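3. Task and Data Collection in the Student Project

3.1 Workspace

The sorting task was chosen by the students of the Testania course in the second meeting of the term, after a discussion which took longer than we had planned. Each group has to program or teach a pair of arms to take electronic parts from yellow bins, place them on a central tray, and bring them back to the correct bin. The arrangement of the table is the same for all groups, so that the results can be compared between them. Figure 1 presents the workspace and a close view of the bins. 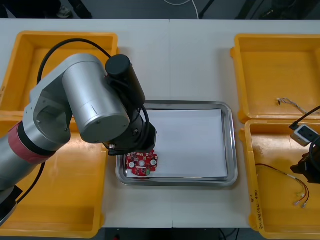
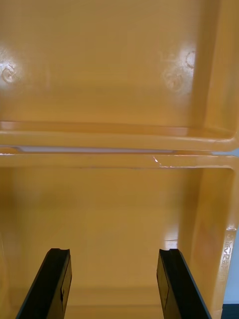 Figure 1. The sorting task. First picture: the table with the tray, the four bins and the two arms. Second picture: two bins and the gripper fingers, seen from the wrist camera.

The tray is of stainless steel and has a raised rim. In the first tests its floor gave strong reflections, and the students of the Brendine group proposed to cover it with a white sheet. This made the red circuit board much easier to separate from the background with a simple color threshold. The sheet leaves a narrow strip of steel free along the edges, and the reflections from this strip were later removed by a fixed mask. The same method could not be applied to the bins. Their plastic is slightly glossy and reflects the overhead lights, and when the gripper moves, the bright spots in the wrist image also move. We come back to this problem in Section 3.3.

3.2 Division of Work and Recording Procedure

Fourteen students took part in the project, and most of them had no experience with manipulation before. They were divided in groups which carried the names of their software repositories: Brendine, Trodulis and Theodorakopoulos. The last name was at first a joke among the students, but it stayed in all the log files and we keep it here. Each group was responsible for its own policy, while the recordings were shared by all.

A recording session was done by 2 students. One of them operated the arms and the other watched the live images and wrote the label of each attempt. After every ten attempts they changed roles. An attempt begins when both grippers leave the rest position and ends when the operator presses the pedal. In total the students recorded 1036 attempts. From these, 282 were removed before training, mainly because of missing wrist images or a label that did not agree with the recording. The remaining 754 attempts form the data set used in Section 4.

The final version of the protocol is dated 2024-11-28. Earlier recordings were made with a slightly different rest position, and we decided to keep them, although one group was against it. Their argument was that the arm learns also the way out of the rest position. In our tests we did not see this effect, but we did not study it in a systematic way.

3.3 Observations on the Wrist View

The students expected that the fixed view would be enough for all steps of the task. For the circuit board this was nearly correct. For the wires it was not. When a gripper goes down into a bin, the arm can hide a large part of the bin from the fixed camera, and the policy has to depend on the wrist image. Close to the bins, this image is almost completely yellow, and one wall is difficult to distinguish from the next. The Trodulis group tried to find the bin rim with an edge detector. It worked well at a distance, but near the bin it often selected the border of a reflection in place of the rim.

Pierina Cocco, who supervised the laboratory hours, suggested to use the gap between neighboring bins as a reference. The gap appears as a pale strip between two yellow surfaces and it is easier to find than the rim itself. The group implemented this in one afternoon. The method fails when only one bin is in view, and in this case the arm moves back until the strip is found again. The movement looks a little nervous, but it reduced the number of contacts between the fingers and the bin walls.

A second observation concerns the thin wires. The students first commanded the gripper to close at the center of the bundle. With this strategy the connectors often caught on each other, and more than one wire was lifted. Closing near one end gave better results, but required a more exact estimate of the orientation. The groups did not agree on the best solution, and both variants are included in the comparison. The code for both was frozen in April, before the final evaluation.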